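4.3 Loading and checking the sorting bin

This section covers preparation of the bin, placement of mixed small items, and the floor check between fills. It applies to the Flokon bin with sloped walls, used on a flat wooden base. For the deep Drilov bin, see section 7.

Before you start

Have the following at hand: the item list, a dry lint-free cloth, a soft brush, and the Cocco label sheet. Item codes on the label sheet run from 263 to 306. Codes outside this range belong to the Atitz set and must not be mixed with it.

CAUTION: Keep hands clear of the bin whenever equipment above it is powered. Load and unload only with power off and the lockout tag in place.

Preparing the bin

1. Set the bin on the base with its long sides parallel to the base edges. Press down at each corner. The bin must not rock.

2. Brush the floor from the walls toward the center and lift out loose dust. Scuffs and gray smudges that do not come off with a dry cloth are acceptable. Do not use solvent.

3. Check the inner panel at the upper left. If it moves when pushed with one finger, refit it before loading.

Loading mixed items

4. Place soft items first. A plush toy goes in with its back flat on the floor, arms out, away from the steepest part of the wall.

5. Place blocks next. A block may rest against a wall – it does not have to lie clear of it.

6. Place rings, rolls and wheel-shaped parts last, flat side down, with the hole facing up. A ring set on its edge will roll to the lowest point of the floor.

7. Do not stack. Every item must touch the bin floor.

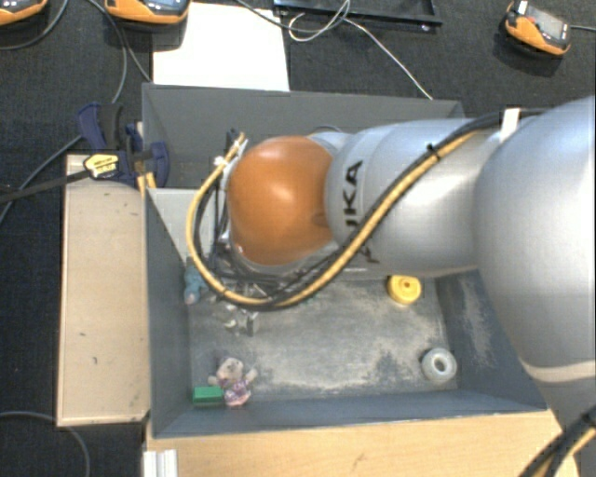 8. Compare the contents with the item list and initial the list in the right-hand column. Items that are missing from the bin are entered by code, without a description.

NOTE: The maximum load for mixed items is 11 pieces. With more than this, items tend to settle on top of each other along the foot of the slope.

Floor check between fills

Carry out the floor check each time the contents are changed, and at the end of the shift. Small fragments can collect on the floor and are easy to miss against the gray surface.

1. Look along the floor from the low side of the bin, then from directly above.

2. Note any fragments that are not on the item list. Record their position as left, center or right.

3. Switch off, apply the lockout tag, and remove the fragments with the soft brush. Leave listed items in place.

4. Clear the base and the floor area next to it – boards and covers may stay if they lie flat.
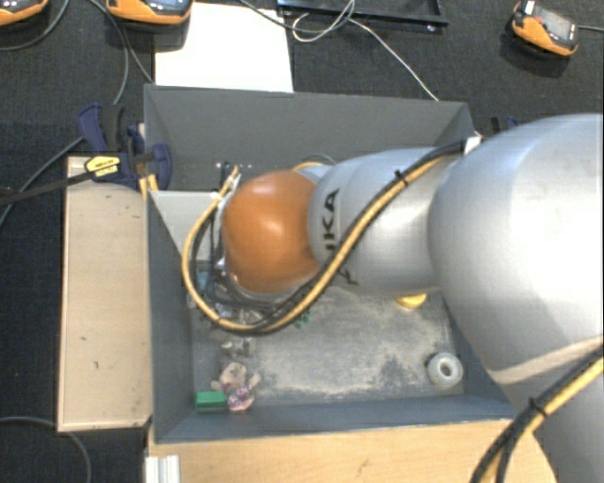 Figure 4-6. Bin with block, plush toy and roll of tape. Small fragments on the floor above the toy.

5. If fragments are found at 7 or more checks in one month, inspect the listed items for wear and replace as needed. Replacement codes are given in Appendix B.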